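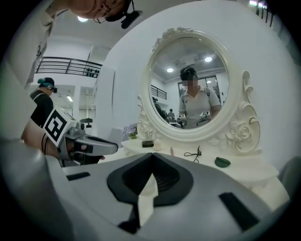
Gray hand-held gripper with a black-and-white marker on top

Kinship care hearing on Saturday, who's going?

brenik_gran
So glad this is finally on the calendar! Zaltska is taking comments on paying grandparents the same monthly rate as foster parents. Right now kin families get $240 a month per child, and the petition is up to 1,848 signatures (I got two more at the bus stop this morning!). Nelli Hämäläinen from the Ustov family center is speaking first and she is wonderful, she helped me with every form when my grandson came to live with me.

tomcat_71
I'll be there, but I don't agree with the same rate. Foster parents do the training and the home inspections. If you want the check, do the classes.

brenik_gran
I'd do the classes tomorrow! They only run on weekday mornings in Ağca and I work weekday mornings. Lots of us would sign up if there was an evening one, and I mean it, I'd bring snacks.

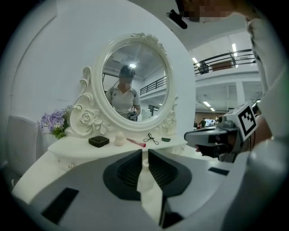

Also the inspection part isn't quite right. We do get a home visit, just one instead of the full set, and mine took most of an afternoon.

ferry_lane
Same for me with my niece, they even checked the water heater. Love the evening class idea, can we get that added to the petition?

tomcat_71
OK, I didn't know about the visit. Still think training should come first and money after. Evening classes I'd sign for.

brenik_gran
Then come say so at the mic! Doors open at 9:30, sign-up sheet is by the stairs. Ferry, I'm messaging Nelli about the wording right now.

ferry_lane
Yay! Anyone driving from the Brenik side with a spare seat?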